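Capítulo 2. La necrológica como género y como documento

En Prindbridge, el semanario local publicaba los viernes una columna de difuntos. Quien la lea hoy encuentra nombre, edad, lugar de nacimiento, oficio y hora del entierro, casi siempre en ese orden. La familia pagaba por línea, y eso explica la brevedad de muchos textos.
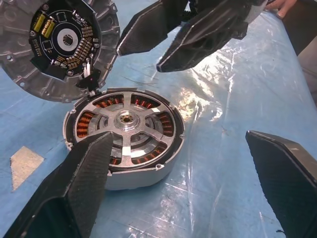 El orden de los datos no era casual. El nombre abría la nota para que los vecinos lo localizaran de un vistazo, y la hora del funeral la cerraba. Entre ambos quedaba sitio para el servicio militar, los hijos y alguna afición.

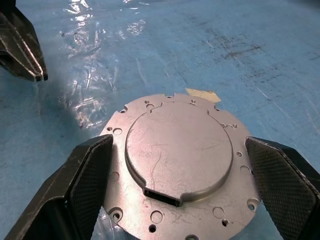 Da-eun Sun objeta que ese espacio intermedio se repartía de forma desigual: a los hombres se les asignaba un empleo y a las mujeres, un parentesco. Su estudio de 2000 notas de Prundgate lo muestra con claridad.

También conviene preguntarse quién redacta.

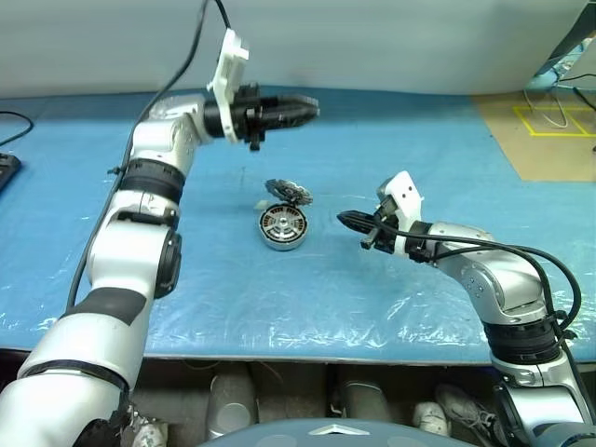
Una lectora de la edición anterior nos escribió que la nota de su padre la compuso la funeraria, con un formulario de 20 casillas, y que el oficio figuraba mal.

Errores así obligan a contrastar la necrológica con el registro civil y el padrón.

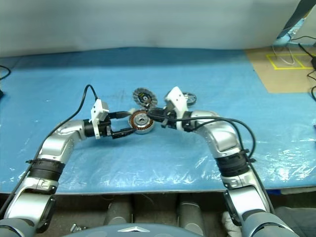
En este capítulo se analizan 44 notas completas. El apartado 2.1 trata de la fórmula inicial y de los verbos que sustituyen a «morir».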